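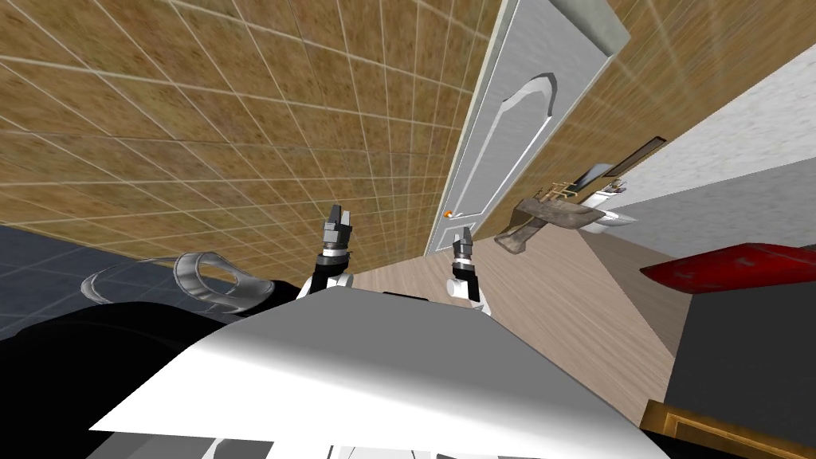 One visitor remarked that a bathroom was the last room she would have thought of for a robot, and asked whether the same program could be tried in her mother's apartment without anyone having to move out. Other visitors returned to this question in several forms during the Skaltden open day, and it shaped the way the later sessions were run.

5.2 Conduct of the demonstration

The open day took place on 10/10/23 in the main teaching room at Skaltden. The Stameo project presented its household tasks in simulation only, using the Cluvatis software. Visitors sat in groups at two screens. Each session began with a short talk by a member of the project staff, followed by a guided run in the simulated bathroom and a period for questions. In total, 29 visitors signed the attendance sheet, and 17 of them agreed to fill out the comment form used in this study. The form was also offered to the staff, but their answers are not included here.

The bathroom was chosen over the kitchen used in January. It is a small room, and a two-armed robot has little space in which to turn. The room contains a paneled door with a round knob, a towel on a bar, and a white fixture shaped like a small washbasin, all within a short distance of one another. Visitors were told at the start that the room was rendered by a computer and that its surfaces had been given simple textures. Figure 6 gives a closer view of an open gripper near the line where the slate blue-gray floor meets the tan tiled wall.
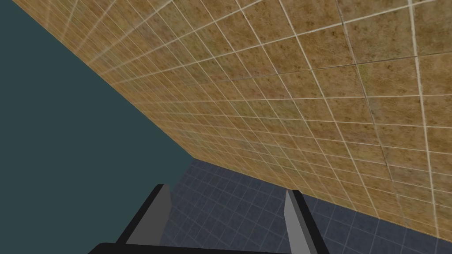 Sessions were planned for nine minutes of guided viewing, but most ran longer. Staff were instructed to stop the simulation whenever a visitor raised a hand and to restart it from the same state once the question had been answered. This procedure worked well with the morning groups. In the afternoon, the Lavoie operator console had to be restarted twice, and one group completed its session at the second screen. Forms from that group were kept in the sample.

5.3 Comments received

Written comments dealt mainly with safety, cost, and the speed of the arms. Several visitors wished to know what the robot would do if a person entered the room during a task. Staff replied that the present version does not model people, and this answer was recorded on the session log. A smaller number of comments concerned the display itself. Visitors seated at the side of the room found the tilted views hard to follow and asked for a fixed view from the ceiling.

The simulation log for the day holds 1,108 entries, including the restarts noted above. Entries were matched to the forms by session time only, and no visitor names were stored. The coding of the comments is described in the next section.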